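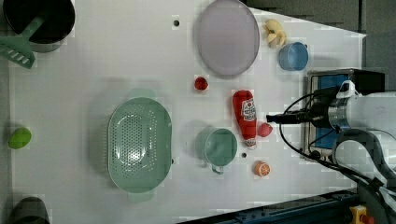 Steltier House play kitchen: table and utensil check
August. Checked by Rupert Hofstetter, started 8.15

Table top
Surface wiped and sound: OK. Edges run by hand, no splinters or chips.
Holes in top: small, finger-trap test done with the probe. Pass. Check again if the top is ever swapped.

Pots and pans
Black cooking pot: handle firm, no flaking inside. OK.
Green spatula: OK. Look at the slots each month, the last one split there.

Colander, mint green
Both side handles sound. Food was stuck in the holes at the last check, now clean. Soak for 15 minutes and use the soft brush, not the wire one.

Plate, cups and mugs
Lavender-grey oval plate: light scratching, acceptable. Replace when a fingernail catches.
Light blue cup: OK, handle tight.
Mint mug: OK. Goes with the colander, so please put them away together.

Play food
Banana, tomato, lime: squeezed and pulled, no loose parts. OK.
Orange half: cut face checked for lifting. OK.
Small red fruit: put through the choke tester. Does not fit. Pass, but keep it out of the under-threes' box.
Anything found on the floor is to be washed before it goes back on the table. The lime is usually the one.

Ketchup bottle
White cap: pull test at 90 newtons, held. Label is still stuck down at the corners. The Isia room had one with a peeling label and it went in the bin. Do the same with this one if it starts to lift.

Cleaning
Spray mixed at 500 ml to the bottle, from the Corkutel concentrate. Wipe, leave, rinse, dry with a clean cloth. Do not put the play food in the dishwasher.

Action
Order a spare spatula from Shao.
Move the soft brush to the hook by the sink.
Next check September, same list.

R. Hofstetter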